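Print this page
E-mail this page

Chapter 7
Before You Sign the Order: Budgeting for a Kitchen Robot

Most of us, when we first think of buying a robot arm, think of the arm. It is a natural thing to do, and the brochure rather encourages it. Yet by the time the canteen at Pondberg had its arm working, the price of the machine had become one line among 18 on the budget sheet, and some of the others had come as quite a surprise (the floor fixings, for one, and two days of staff training that had been left out altogether).

In this chapter we shall follow the Pondberg purchase from the first quotation, sent by Dumard, to the final payment. We shall also look at a smaller plan from Ciltasau, where the whole sum set aside for fittings was 692 pounds, and see how far it stretched. Keep a pencil by you, as there is a fair bit of adding up!

We begin with the room itself, and with the worktop and the cooker that the arm will have to live beside.
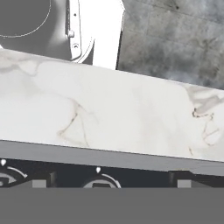 Figure 7.2 Computer model of a robot arm behind a marble worktop, with control knobs below the front edge.

A model of this kind can be drawn up well before any money is spent. Ask your supplier whether one is included in the quotation, and get the answer in writing.

Print | E-mail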